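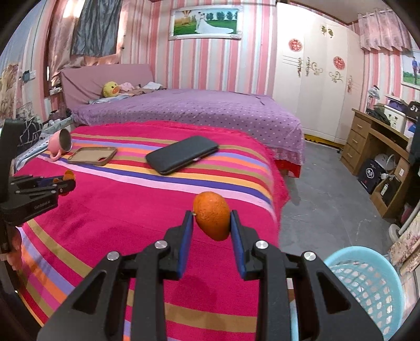

7 October 2021

Attended the open day at Prurorcombe on behalf of the institute. Our party was received by Mr. Rüdiger Hamann, who conducted the visit in person and kept closely to the printed program.

The morning was given to the Hartley group and its work with hand-held grippers in furnished bedrooms. The exercise shown was the handling of small fruit. An orange on a bed was approached with the blue pads open on either side of it, a striped blanket serving as the work surface. A phone and a mug also lay on the blanket. Mr. Hamann stated that soft bedding is a harder test than a bench – the surface gives way under the object – and that the group has worked in such rooms since March.

I asked how pad wear is recorded. The answer was that pads are changed after every 9 sessions and the date entered by hand. I consider this adequate for the present stage, but would wish to see the log.

After lunch, two short talks on the Rover mobile base, the second overrunning. The Hukley delegation raised three questions on training for new operators; one was deferred to written reply. Papers were promised to all attending.

Returned by the late train. Letter of thanks to Mr. Hamann to be drafted tomorrow, with a request for the pad log and the slides.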